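So I finally saw Hundarcombe last night, and wow, I have thoughts! It runs 137 minutes and I'd have happily cut the first twenty (how many slow walks along a beach does one detective need?). But once Fenna Jacobs shows up as the sister, it's a different movie — funny, mean, a bit heartbreaking. I'd watch her read a parking ticket.

The ending loses it again, sadly. Still, way better than Durgate.

Get new reviews by email! Join over 1,000 readers. Unsubscribe anytime.

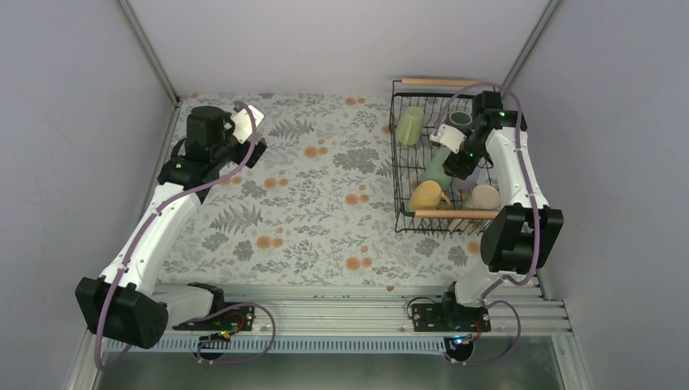
Up next: Flisoton, the director's cut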